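Sorting bin for building blocks: metal or plastic?
Amna Mirani
June 7, 2019
I want an open bin for our rectangular blocks at the Plernden play workshop. Plastic ones keep cracking on us. Is metal too loud? Does it scuff badly?

Sadia Baloch
Go metal, you'll love it! We switched in December and I'd never go back. Get sloping sides if you can -- the blocks slide down to the middle and small hands can reach them. Yes, it's loud. A rug underneath helps a lot. The walls will scuff, but a scratched bin holds blocks just as well as a shiny one! Ask for small holes in the floor too, so you can rinse it out and let it drain. Mine was 16 inches deep and that's plenty.

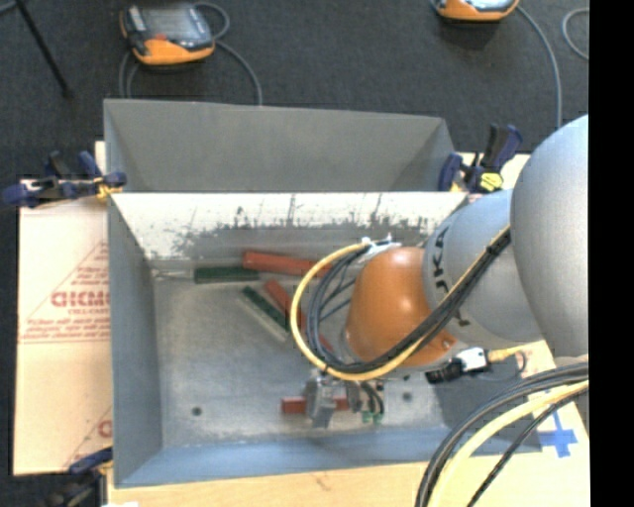 Red and green blocks in a grey metal bin with sloping sides. Note the scuffs on the back wall and the little holes in the floor.

Wollard
plastic is fine, just buy thicker. check the rim for sharp edges if you do get metal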